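Speaker notes: Photographing Evening Light in Public Parks
Prendalthorpe Camera Society, 17 March 2022

Welcome members and guests. Thank Ayantu Moges for the use of the projector.

Opening point: arrive well before sunset. Walk the Havell footpath first and choose a position while the light is still even.

Exposure: meter from the sky beside the sun. Start at 1/1000 and slow down to 1/600 or below as the color deepens. 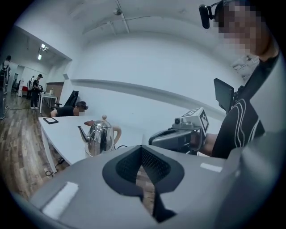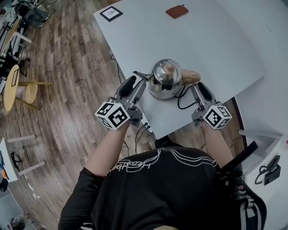 Reflections: the pond at Orozco Park is best viewed from the low bank. Keep the horizon level and allow the trees to fill one side only. Pause for questions on filters.

Closing items: prints for the June display must be 19 inches or less on the long side. Entry forms go to Keith Rakena. Remind members that the park gates are locked at dusk.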